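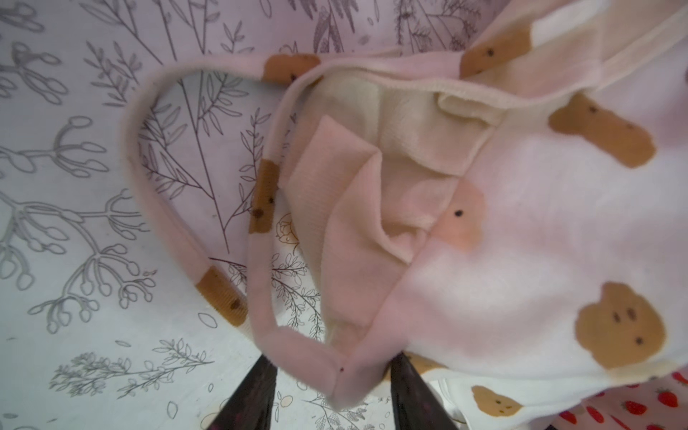
Figure 2. Brushed knit in pale pink, printed with teddy bears, with a narrow pink binding.

November
Noreen Niazi

4. What gets passed on, and what stays in the drawer

4.1 The bags

By the time I got to this part of the study I had sat on a lot of living room floors in Grutcombe, usually with a bin bag of children's clothes between me and the person I was meant to be interviewing. I can recommend it as a method. People who have very little to say about "second-hand exchange practices" (my phrase, from the first version of the interview sheet, quickly dropped) will talk for an hour if you hold up a cardigan and ask where it came from.

Across the 93 households we logged 552 garments that had come in from somebody else, gone out to somebody else, or both. I went in expecting a fairly tidy chain. A child grows, the clothes move down to the next child, and so on until they fall apart. That does happen, mostly between sisters and between neighbours on the same stair. But a good part of what we logged had gone sideways, or had come back to the person who first gave it away, or had sat in a loft for years waiting for a cousin to have a baby.

The coming-back surprised me most. One mother on the Amance estate had lent out the same snowsuit four times and kept a list of borrowers inside the wardrobe door. She was quite stern about the difference between lending and giving. Lent things had a loop of green wool sewn through the care label, and if you had a green-wool item you washed it before you returned it and you did not cut the feet off. I saw the green wool again in two other flats, where the people had no idea who had started it. They just knew it meant "send this home".

4.2 Soft things

Fabric mattered far more than I'd allowed for in the coding. My first scheme had boxes for size, type of garment, condition and season. It had no box for how a thing felt in the hand, and I had to go back and add one after the pilot, which meant re-reading a summer's worth of notes (I'm still cross about it).

Brushed and fleecy knits, the kind shown in Figure 2, came up again and again when I asked what people found hard to part with. Denim hardly came up at all. Nor did coats, even expensive ones. A father of three told me he'd happily hand over anything with a zip, but that the fuzzy stuff was "different, it's like giving away the actual baby". Several people picked up a brushed garment while we talked and simply held on to it, sometimes stroking the nap flat with a thumb while discussing something else altogether – school places, the damp, whose turn it was to ring the council.

There's a practical side too. Brushed surfaces pill, go thin at the elbows and hold on to every bit of fluff in the machine, so these are exactly the clothes that look tired soonest. People were embarrassed to pass them on for that reason. So you get an odd pile-up at the back of the drawer: garments too loved to throw out and, in their owners' eyes, too shabby to offer. I started calling this the stuck pile in my notes and the name has lasted.

Prints pulled in the other direction. Animals travelled well. Bears, rabbits and ducks were described as safe, by which people seemed to mean that you could give them to anyone without seeming to have an opinion. Slogans travelled badly. Characters from television were popular for a year or two and then very hard to place, and one woman had been trying to get rid of the same dressing gown for so long that it had become a family joke to wrap it up at Christmas.

4.3 Colour, briefly

I'd hoped to say something firm about pink and I can't. When I asked directly, most people said they didn't mind who wore what. When I looked at where the clothes had gone, pink things had mostly gone to girls and everything else had gone anywhere. I don't think people were fibbing. I think the sorting often happens a step earlier, when the giver decides who to ring, and the person on the receiving end never hears about the bag that wasn't offered. My interview sheet wasn't built to catch that. A diary study would do better, and if I had the money for one I'd start tomorrow.

4.4 Shops and not-shops

The Esquivel, the charity shop at the bottom of Irov Street, was the place everyone mentioned and fewer people used than I expected. Of the outgoing garments, only 17 had gone there directly. People were fond of it and described it as somewhere they really ought to take things. What put them off was the thought of seeing their own child's jumper in the window with a price on it. Two separate people told me they'd gone back in and bought one.

I should own up to a gap. The shop let me spend mornings in the sorting room, and a lot of baby clothing comes through there from outside Grutcombe, dropped off by car. None of that is in my figures. If I'd started from the shop and worked outwards I would have written a rather different section, with far less in it about sisters and stairs.

Mending belongs in here somewhere as well, though I only asked about it from the second round onwards. Poppers were replaced, knees were patched, and bindings were stitched back down when they came away at the neck. Very few people called this mending. They called it sorting out, as in "I'll sort that out before she has it". Once I picked up the phrase and used it myself, the answers got longer straight away. Section 5 takes up repair properly and includes the revised interview sheet.

Comments

marl_pit: We had a green wool thing too!! Ours was a button sewn on the inside hem. My aunt ran it like a library and you did not want to be overdue.

T. in the valley: Did you record birth order at all? With my two the second got everything and the third got new, because by then it was all in rags.

Noreen Niazi: Yes, it's in the household table in section 3. Thirds doing well for new clothes did come up, but I had too few of them to say much.

quietloom: The stuck pile is real. Mine is a vest drawer and the youngest is at secondary school.

hobday: Would like to see the bit about pink followed up. The point about who gets the phone call seems right to me, same thing happened with our football boots.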